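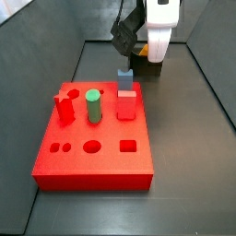
3.2 Materials and procedure

Parents of 248 children were recruited through Deltanura, a network of day nurseries, and through a notice sent home by the Mayrhofer preschools. After families who had moved out of the district were removed, 200 children remained in the sample. Their parents kept a diary of indoor play for 25 days in February. Each entry gave the toy, the start and end time, and whether an adult was sitting with the child.

Diaries were coded by two readers using the Lokemer scheme (Michailidis, in preparation). The scheme sorts toys by how they are used at home and ignores the age range printed on the package. Shape sorters, peg boards and inset puzzles were coded as fitting toys. Stacking cups were harder to place — parents used them in the bath, in the kitchen and as containers for other toys — and we coded them by the activity named in the entry. Where the two readers disagreed, Stamatia Michailidis made the final decision.

Color was recorded separately. Earlier work at Zamenine treated a toy as single-color only if every loose piece matched the base. We kept that rule for fitting toys (Figure 1) and dropped it for dolls and vehicles, where it left almost nothing to analyze.
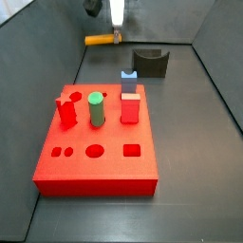

Figure 1. Shape-sorting board with a star-shaped block of the same red as the board.

The diaries contained 807 entries for fitting toys. Entries with no end time were kept for the count of play periods but left out of all analyses of duration. Play periods that were interrupted by a meal and taken up again afterward were treated as one period if the parent had written them on a single line.

We did not ask parents to judge how well a child was doing with a toy. A few wrote such remarks in the margin anyway, and these were not coded. Adult presence was scored as full, partial or none, with partial used whenever the adult left the room at least once.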